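Prondgate sets out upkeep routine for two-arm tabletop cell

April 2018

Prulham – Bestex has published the maintenance schedule for its Prondgate cell, a two-arm bench unit used for handling trials with household objects. The schedule replaces the commissioning notes issued in December and applies to all cells now in service.

Most of the changes concern the grippers. Fingers are to be inspected every 200 running hours for wear at the tips and for play at the mounting. The check is made with the jaws fully open and again with the tips resting on a flat, rigid object. A finger that rocks under light hand pressure is removed, cleaned at the seat and refitted. Fingers are replaced in pairs.
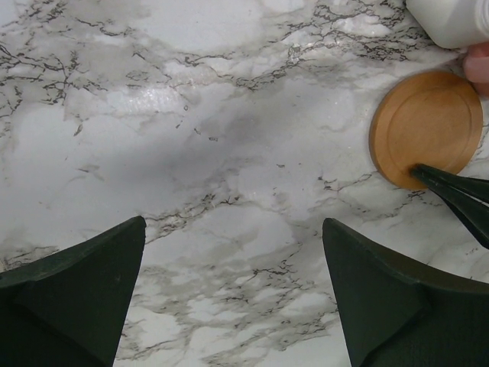

Gripper fingers at the marble-patterned worktop, with a round wooden disc under the tips of one pair.

Wrist cameras are checked at the same interval. The housing is wiped with a dry cloth, the fixing is tested by hand and a reference view is stored for comparison. If the new view differs from the stored one by more than 2 mm at the worktop, the camera is recalibrated before the cell goes back to work.

Cable routing has its own section. The cable from each wrist must follow the forearm with enough slack at the elbow for full travel, and ties are to be left loose enough to turn by hand. Overtightened ties were the main cause of lost camera signal in units returned to the Prulham workshop.

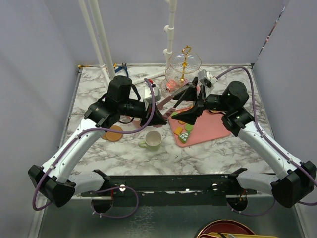
Both arms are held by brackets on a common front rail. Bracket bolts are checked for tightness after the first 500 hours and whenever an arm has been taken off. Power is isolated and both arms are supported before any bracket is loosened. An arm change takes up to two hours, including homing and a slow-speed test of the area where the grippers meet.

The schedule also covers the Kuo controller – fan filter, backup of joint offsets, emergency stop test – and includes a log sheet to be kept with the cell.

Printed copies are supplied with new cells. Existing users can request the schedule and finger sets from the Bestex service desk in Prulham, quoting the serial number on the controller.

Ends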